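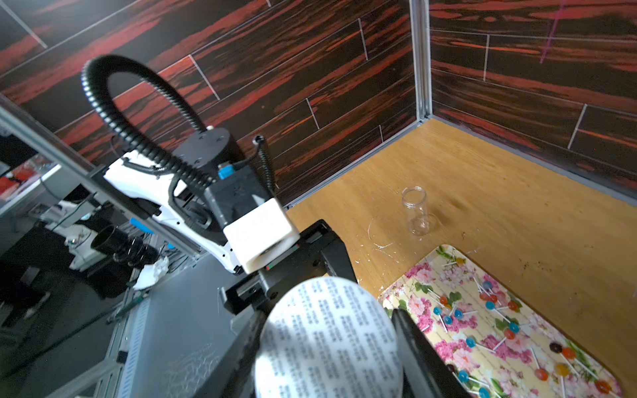 Fig. 6. The jar station on the Grodero cell, with the empty jar standing and the rose tray at lower right.

Section 6. Setting up the jar station for lollipops

Okay, so you've been through Section 5 and the arm is powered and homed. This section gets you from there to a cell that's ready to fill jars. I wrote it for the packing crew at the Mosutberg shop, so if you've hand-filled jars at Overgaard before, you already know the hard part (what a good jar looks like!) and the rest is mostly buttons and putting things in the right spot.

I packed lollipops by hand for a long time before the Grodero came in, and I still catch myself reaching for the tray. Don't do that while the cell is live. More on that in the cautions.

Before you start

You'll need a clean clear jar with the lid off, a printed tray, one bag of lollipops and a dry cloth. Leave the lids on the cart outside the cell. We had one end up on the table back in January and the arm spent a good while trying to make friends with it.

Setting up

1. Press PAUSE on the Staltden panel and wait for the light on the panel to go steady amber. If it's still blinking, the arm hasn't finished its last move.

2. Open the front and wipe down the tabletop. Sugar dust builds up quicker than you'd think, and there will always be a few marks in the wood that don't come off. Those are fine. Sticky patches aren't.

3. Stand the jar upright near the middle of the table, a little to the right of the corner post as you look in from the front. The saved position on our cell puts the center of the jar 305 mm out from the post, and there's a cardboard spacer hanging on the cart if you'd like to check it. After a week or so you'll be doing it by eye.

4. Put the tray down at the front right. It should sit flat, with no corner riding up on anything.

5. Tip the lollipops onto the tray and spread them with your hand. Any angle is okay, and so is any mix of colors. Just try not to leave them stacked. If two sticks are crossed, I usually nudge them apart, though it can often work out a crossed pair by itself.

6. Take a look at the cables before you close up. The thick corrugated one should loop up and over freely, and the coiled one should hang without catching on the motor block. If either one looks twisted, stop and go back to Section 5.

7. Close the front and press CHECK. The panel will ask you to confirm the jar and then the tray. Look at the real thing each time before you tap yes. I know it's tempting to tap twice and go get your coffee!

8. Choose the recipe called LOLLI JAR, leave the speed at 400, and press START.

Note: The wood-grain panels on the back and right walls are part of the setup. Please don't tape shift notes or order slips on them. The camera checks get confused by white paper, and then everybody loses twenty minutes of their morning. The notes go on the cart.

Note: If you're switching to a different tray print, run CHECK again even when nothing else has moved. The rose tray is the one stored in the recipe.

Cautions

CAUTION: Never reach in while the arm is live, even for one lollipop that has rolled off the tray. Press PAUSE, wait for steady amber, then open up. The finger is narrow and it doesn't look like much, but it pinches.

CAUTION: Don't push the arm along its rail by hand. If it's parked in an awkward place, use HOME on the panel.

CAUTION: Don't hang anything on the gripper housing or on the camera mount. Gloves, hairnets, your badge, anything. Even a small bump to the mount means doing the whole alignment over.

If it stops by itself

Nine times out of ten it's the jar. Somebody set it down in a hurry and it's off its spot, or there's a smear on the side. Pause, fix it, press CHECK, carry on.

If the panel says NO PICK, spread the lollipops out a bit and try once more. After a second NO PICK I'd pull the job and finish that jar by hand. You don't have to keep fighting it, and it won't count against you. We still keep the hand bench stocked for exactly this.

If the panel says something that isn't in this section, write the message down word for word on the cart sheet before you clear it. It's gone once you clear it, and "it said an error" doesn't give Staltden support much to work with (I've sent them that one myself, sorry).

What's different about the job now

People kept asking me this while I was showing them the steps, so I'm putting it in the manual.

You'll spend less time bent over a tray. My wrists are a lot happier and I'm not going to pretend otherwise. On the other side, you'll be on your feet and walking between stations more, and the quiet stretches can drag when the cell is running well. Bring your better shoes.

Judging the jar is still yours. The recipe doesn't know that a jar with all the reds on one side looks lopsided on a shelf, or that a cracked candy shouldn't go out. Check each jar before the lid goes on and pull whatever you wouldn't buy. If you think the recipe itself needs changing, say so on the cart sheet. The current tray position came from a suggestion by the evening crew, and it's much easier to load than the old one.

Pace is the thing I hear the most grumbling about. The cell is slower than a quick packer on a good day, and it doesn't speed up before lunch like we used to. Please don't raise the speed setting to make up a late order. Open the hand bench instead and ask the shift lead for a second person.

And the job rotates. One shift on the cell, then one on the bench or labels, so everyone keeps a hand in and no one gets stuck watching a jar all week.

Shutting down

1. Let the current jar finish, then press PAUSE.

2. Take out the jar and the tray. Leftover lollipops go in the lidded tub.

3. Press HOME, wait for the arm to park, and switch off at the panel.

4. Wipe the table and initial the cart sheet.

Section last changed Friday, May 8, 2020. Cleaning the gripper finger is in Section 7.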